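Trabajo de proyecto: los fideos y la mesa compartida
Asignatura: Alimentación y sociedad
Entrega final (versión corregida, falta revisar la bibliografia)

1. De qué va esto

El proyecto empezó siendo sobre la historia de los fideos en general. Demasiado grande. La profesora nos lo devolvió con una nota al margen: "acotar". Acotamos. Lo que queda es un trabajo sobre cómo se come en grupo, con qué utensilios y qué reglas no escritas hay en la mesa, usando como hilo los fideos y los palillos. La parte de la pasta italiana se ha quedado en un apartado corto porque ya la teníamos escrita y daba pena tirarla.

Pregunta principal: ¿cambia la forma de comer juntos según el utensilio? Pregunta secundaria: ¿se pueden aprender esas reglas de mayor, o solo se maman en casa?

Aviso: no es un trabajo de antropología serio. Es de segundo curso y lo hicimos con el tiempo que había.

2. Cómo lo hicimos

Tres partes. Lectura, observación en locales, y una comida organizada por el grupo.

Lectura: manuales de cocina de la biblioteca del barrio, un par de artículos sobre modales en la mesa, capítulos sueltos. En los manuales antiguos casi nada sobre utensilios, todo recetas. En los artículos al revés, mucha teoría y ni una cazuela.

Observación: dos locales de fideos. Uno, el Limness, es de barra larga, gente que va sola a mediodía, rápido. El otro, el Drakos, mesas grandes, familias, platos al centro. A pesar del nombre no es griego, lo preguntamos. Fuimos varias veces en agosto, con el calor, y eso seguramente afecta a lo que pide la gente (mucho menos caldo, más frío). Lo apuntamos como limitación.

Comida propia: en el local social de Nevemden, la asociación que nos dejó la cocina. Fideos, caldo, verduras, salsa aparte. Presupuesto de 200 euros para todo, ingredientes y utensilios incluidos. Llegó justo. Los boles los puso la asociación.

3. Un poco de historia, muy resumida

Los palillos se usan en China desde hace más de 3.000 años. Al principio parece que eran sobre todo para cocinar, para remover y sacar cosas de la olla, y comer se comía con cuchara o con la mano. El paso a la mesa es posterior y las fuentes no se ponen de acuerdo en el porqué. Una explicación que se repite: al cortar los ingredientes pequeños se gasta menos combustible, y si todo viene ya cortado el cuchillo sobra en la mesa. Suena bien. Otros autores le dan más peso a la extensión de los fideos y de las masas de trigo, que con cuchara son un suplicio.

De China pasan a Corea, Japón, Vietnam, y en cada sitio cambian. En Corea son corrientes los de metal, más planos, y la cuchara conserva mucha importancia porque el arroz se suele comer con ella. En Japón más cortos y con la punta afinada. En China más largos, se explica por la costumbre de los platos al centro, hay que llegar. No es una regla fija.

El tenedor en Europa tarda muchísimo. En Italia se generaliza antes que en otras partes y hay quien lo relaciona directamente con la pasta. Grabados de Nápoles con gente comiendo macarrones con la mano, cabeza hacia atrás, eso lo encontramos en varios libros. O sea que el fideo largo empuja al utensilio, en los dos extremos del mapa. Esta idea nos gustó mucho y es la que defendimos en la exposición oral, aunque nos dijeron (con razón) que dos casos no son una prueba.

4. Lo que se ve en los locales

En la barra del Limness no se comparte nada. Cada cual su bol, su vaso, su móvil apoyado en el bote de la salsa. Silencio relativo. Sorber no molesta a nadie, hay quien sorbe y quien no, y no vimos ni una mirada. La gente levanta el bol hasta la boca para el final del caldo. Otros piden cuchara. El personal la trae sin comentario.

En el Drakos otra cosa. Plato en el centro y negociación constante: quién se sirve primero, quién remata lo último. Lo último es interesante. Se queda un trozo en el plato mucho rato y al final alguien lo ofrece a otra persona. En las mesas con abuelos, el primer bocado bueno va para ellos. Los niños comen con tenedor o con palillos unidos por arriba, de los de aprender.

Cosas de etiqueta que salieron en las lecturas y que comprobamos a medias:

- No clavar los palillos de pie en el arroz. Recuerda al incienso de los funerales. Ninguna mesa lo hizo, tampoco las de gente que no parecía saberlo.
- No pasar comida de palillo a palillo (en Japón, también por los funerales). Vimos hacerlo bastante, en mesas de turistas.
- No señalar con ellos. Lo hace todo el mundo.
- Usar otros palillos para servir del plato común. En el Drakos los ponen, de otro color, y la gente los usa al principio y luego se olvida.

5. La comida en Nevemden

Empezamos a cocinar a las 18:00 y se comió tarde. El caldo necesitaba mas tiempo del previsto y el fuego grande no tiraba. Menú: fideos de trigo, caldo de verduras, col salteada, huevo, dos salsas.

Pusimos palillos de madera y cuchara en cada sitio, tenedores en una bandeja aparte para quien quisiera. La idea era ver si la gente se levantaba a por el tenedor. Se levantaron menos de los que esperábamos, pero varios preguntaron antes a la persona de al lado cómo se cogían. Eso fue lo más útil del día: la pregunta del utensilio abre conversación entre gente que no se conoce. Con tenedor eso no pasa porque no hay nada que preguntar.

El método que se enseñaban unos a otros: el palillo de abajo quieto, apoyado en la base del pulgar y en el anular, y el de arriba se mueve como un lápiz. Se mueve solo uno. Quien movía los dos acababa con los fideos en el mantel. 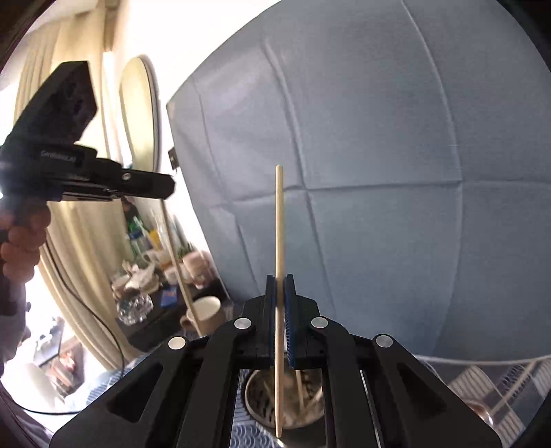 6. Encuesta

Pasamos una hoja al terminar, con 5 preguntas, anónima. Las preguntas eran malas, lo reconocemos. La segunda tenía dos preguntas en una ("¿te ha gustado y repetirías?") y no se puede separar la respuesta. La última era abierta y es la que mejor funcionó.

Lo que más se repite en las abiertas:

Que se come más despacio. Sale en casi todas las hojas de quien no usa palillos en casa.

Que se come menos. Esto ya no lo podemos saber, no pesamos nada.

Que da vergüenza al principio. Se pasa cuando ves que al de enfrente también se le cae.

Que los fideos deberían ser más cortos. Contra toda tradición, los largos son los de desear vida larga, pero bueno, queda recogido.

Una persona escribió que en su casa siempre se había comido del mismo plato, arroz, al centro, cada uno con su cuchara y su parte marcada, y que lo de la mesa compartida no le parecía nada oriental. Tiene toda la razón y nos hizo cambiar el apartado 7 entero. La paella de la sartén, las migas, el gazpacho de cuenco común con cucharada y paso atrás. Eso también son reglas.

7. Discusión

El utensilio influye, pero influye más dónde está el plato. Con palillos y bol individual (Limness) se come tan solo como con bocadillo. Con cuchara y sartén al centro hay turnos, respeto del sitio del otro, bromas con quien invade. La hipótesis de partida, que eran los palillos los que hacían comunidad, se cae bastante.

Lo que sí aguanta: cuando el utensilio es poco familiar, la gente se fija en las manos de los demás. Se imita. Creemos que eso contesta un poco a la pregunta secundaria, de mayor se aprende, al menos la parte mecánica. Las reglas de respeto (ofrecer, esperar, no remover el plato común buscando lo mejor) ya las traía casi todo el mundo de casa, con otros nombres.

Limitaciones. Solo dos locales. Solo verano. En Nevemden venía gente conocida del grupo y con ganas de agradar. No grabamos las conversaciones, tomamos notas y las notas de la segunda mitad son casi ilegibles porque estábamos sirviendo a la vez. Para otra vez, alguien que solo observe.

8. Organización del grupo

Las notas las fuimos subiendo a Skendance, la plataforma de la facultad, que se cae cada dos por tres. Perdimos una versión del apartado de historia y hubo que reescribirla, se nota que es más corta. El reparto: lectura entre todos, locales por parejas, cocina todos, redacción en una semana muy mala con exámenes por medio.

Gastos: lo más caro fueron las verduras, después el huevo, los fideos casi nada. Los tiquets van en el anexo, menos el de la col, que se mojó.

9. Pendiente

Completar la bibliografía con los números de página.
Pasar a limpio el cuestionario y corregir la segunda pregunta por si lo usa otro grupo.
Volver al Drakos en invierno, si se puede, y comparar con el caldo caliente en carta.
Devolver la olla grande a Nevemden.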